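Duvet cover

A duvet cover is a removable fabric case that encloses a duvet and protects its filling from dirt and wear. It is closed along one edge with buttons, press studs, ties or a zip, and is washed far more often than the duvet itself. Printed covers, many of them with cartoon animals, form a large part of the market for children's bedding.
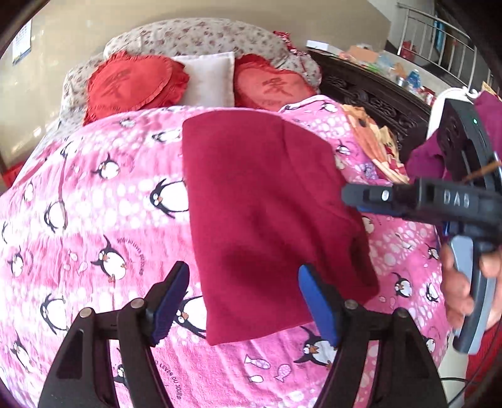
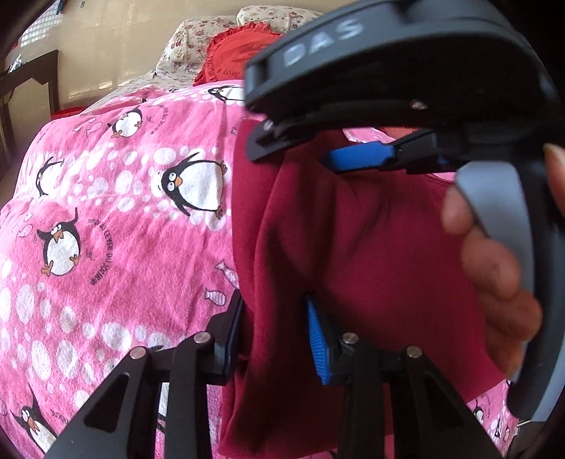
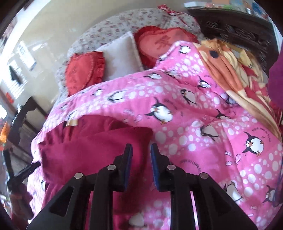 Bedding with a cartoon penguin print and a dark red cloth

Construction

Most covers are sewn from two panels of equal size. Plain-weave cotton is common, as are cotton and polyester blends. The opening is normally placed at the foot end – side openings exist but are less usual. Some makers add inner ties at the corners to stop the filling from slipping.

Printing

Patterns are applied by rotary screen or by digital inkjet. Screen printing needs a separate screen for each colour and suits long runs; the Povix mill at Drekidmont set its minimum order at 2,000 metres. Digital printing has no screens, and the Rulley works accepted orders of 680 metres. Cyrill Gasser's survey of the trade lists 46 mills using both methods.

Care

Covers are closed before washing and turned inside out to limit fading of the print.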